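Notes for my talk in Lelcombe, March 29, 2018
Speaker: Rui Loureiro
Title: How a household forgets what it has

Slide 1. Good evening. Thank the organisers. Say that Mafalda Henriques will take the questions on insurance at the end, I am not competent in this.

Remind the audience that the handout is by the door, 80 copies, please one for each family.

Slide 2. 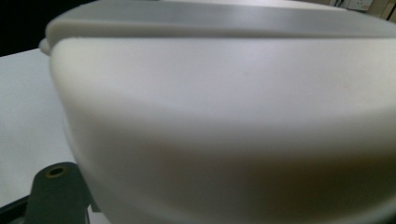
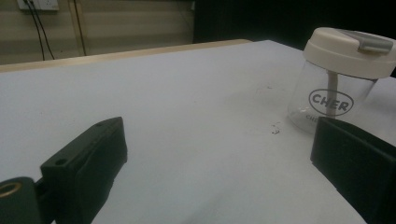
I want to begin with the word "inventory", which sounds like a shop or a warehouse, but in old times was a normal thing for a house. When somebody died, two neighbours walked through the rooms and wrote down what they found, the good things and the poor things together. What interests me is how they described objects that had no name on them. Think of a big white container with a lid and no label on the side that we see. The neighbour had to decide: do I write what it is, or what I believe is inside? In the old papers they very often wrote what was inside, with the vessel after it, as if it was less important. "Flour, in a tub." (Pause. Let them think of their own cupboards.)

Slide 3. The Salico papers. Explain quickly: one family, one farm, inventories made in three generations. The first one has 318 entries, the last one has 561. People suppose that the family became richer. I also supposed this for a long time. But when Nuno Correia compared the lists line by line, he saw that the second clerk wrote each spoon as a separate entry, where the first wrote only "spoons, in the drawer". So be careful with totals. Read the two spoon lines aloud, slowly.

Slide 4. What is missing. Children's things are almost never there. Also tools which were lent to somebody. In the Salico papers there is a ladder that appears in the first list, disappears in the second and comes back in the third — my favourite object of the whole collection. I think it was at the brother's house.
If there is laughter here, wait a little.

Slide 5. The room order. The clerks usually began at the front door and went to the right. From this we can draw a plan of a house that does not exist any more. Show the drawing made by Lourenço Peixoto. Mention that the small room behind the kitchen is a guess, he asked me to say it clearly.

Slide 6. Modern households. Last November we asked 8 families in Dasent Street to write their own inventory, without opening anything. Then they opened the cupboards and corrected it. All of them had forgotten the same kind of object: things kept for guests. Tablecloths, extra chairs, the large pot. One lady found a coffee set still in the paper of the shop. Do not say her name, she may be present.

Slide 7. How to start at home. One room only. Write by hand if you can, because on paper one sees the corrections and the corrections are interesting later. Put the year. Write who gave the object to you, if you know it. Do not write prices, they become old very fast (Mafalda will perhaps disagree).

Slide 8. Reading from the Atallah letter, second paragraph, from "my mother's list was" until "the blue one". Not more, it is long.

Slide 9. Thanks to Salvador Pacheco for the scans. Questions. If nobody asks, tell the story of the key cupboard.

Bring: glasses, adaptor, the printed letter, water.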